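Wicker baskets around the house: choosing, lining and cleaning

Posted by Golshifteh Ebrahimi, 29 April 2021

Most of the small mess in our place ends up in baskets. Blocks, pegs, chargers, bread rolls, the mail. I've been through a fair few over the years and these are the notes I'd give anyone setting up a shelf or a table for the first time.

Picking the right shape

Deep baskets look generous in the shop but things sink to the bottom and stay there. For anything you want to see and grab, go for low sides. For jumpers, spare towels or the dog's gear, deep is fine.

Measure the shelf before you go. Leave 2 cm on either side so you can get your fingers in, and a bit more at the top if the basket has handles. Our linen cupboard shelves are 400 mm deep, and a basket that fills the full depth is a nuisance to pull out once it has anything heavy in it.

Run your hand around the inside. Broken ends will catch on wool and on small fingers. You can snip one or two with nail scissors and rub the stub with fine sandpaper, but if the whole base is rough, leave it on the shelf.

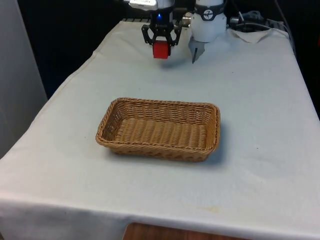
Toy blocks and other small hard toys are best kept where kids can put them away without help. A basket on the play table works better for us than a box with a lid, as lids get lost and pinch fingers. Go for a rectangular one, which sits square against the wall and wastes less room than a round one. Low sloped sides and a flat woven floor like these suit cubes well, and a thick twisted rim gives you something solid to hold when you carry the lot back to the cupboard. Check the gaps in the weave if you keep beads or tiny pieces – they'll work their way through the floor of a basket that a block would never fall out of.

A cloth under the basket

Wicker scratches. On varnished timber or a painted top, put down an old sheet or a tablecloth first. White cotton is the easiest to look after because you can soak it and hang it in the sun. Shake it outside before it goes in the wash, otherwise the grit ends up in the machine.

If the cloth slides, a square of rubber shelf mat under each corner will hold it.

Cleaning

Take the basket outside, turn it over and tap the base. Go along the weave with a dry paintbrush, then vacuum with the brush head on low. Sticky marks come off with a cloth wrung out in warm water and 3 drops of dish liquid. Wipe again with plain water and dry it in the shade. Full sun makes the strands brittle.

For mould, wipe with white vinegar, leave it in moving air for a day, and repeat if there's still a smell. Do ours in December, before the humid weather sets in.

Don't soak a basket that has a glued or stapled base.

Lining

A pillowcase folded in half will line most small baskets. For bread, use a clean tea towel and change it every couple of days.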